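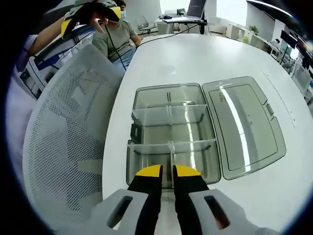 Sorting small parts: still a hard chore

Parts boxes are my usual test for any claim that machines can tidy up after us. The one on the table has clear dividers, an open lid with a clasp, and walls the same smoky gray all over. Depth sensors dislike every bit of that. A gripper with two fingers and rubber tips has to get down between the dividers without catching an edge, and the lid lying flat beside the box is one more thing to bump.

I logged 166 attempts in March at picking M3 washers out of one compartment and dropping them in the next. Most failures were contact with a divider. The rest were double picks, which a camera above the box misses half the time.

Ilse Harms thinks force sensing in the fingertips fixes the first problem. I agree — at a speed no shop floor would pay for. A person sorts the same tray in 60 seconds while talking.

Closing the lid is next. The hinge is easy. The latch needs a firm push at one spot, and I have no numbers on it yet.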